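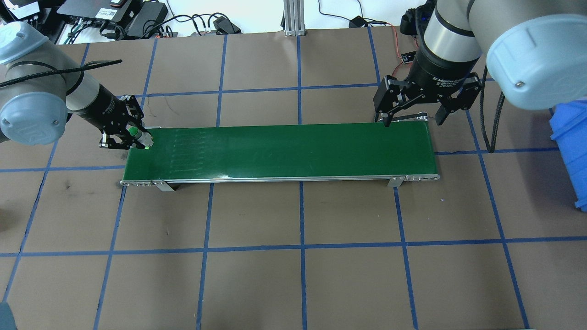
Boas práticas para uma célula com dois braços e esteira

Antes de ligar, confira se não há ninguém dentro do alcance dos braços. Na Somunora usamos cerca de 60 cm de folga além do alcance máximo.

1. Marque a superfície com fita azul. Cada braço trabalha nos seus quadrados, e a esteira fica sempre na mesma posição.

2. Limite a velocidade a 40% nas primeiras 3 passagens. Só depois use o programa normal.

3. Um braço por vez sobre a esteira. O outro espera fora da zona comum — com a garra aberta se não estiver segurando peça.

4. Leve os cabos soltos para o fundo da mesa.

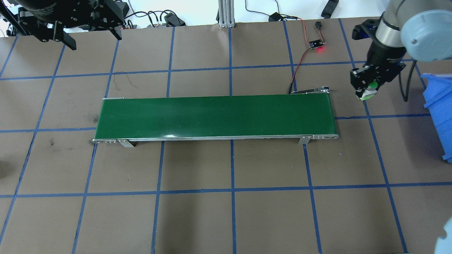 Peça de tampa verde na garra, à direita da esteira.

5. Com peça na garra, não entre na área. Pare o programa, apoie a peça e só então abra a garra pelo painel.

6. Anote toda parada no registro do turno, com hora e nome. Dúvidas sobre o registro: Esi Kyei.

Revisado por Levente Bodnár em 5 de abril de 2021.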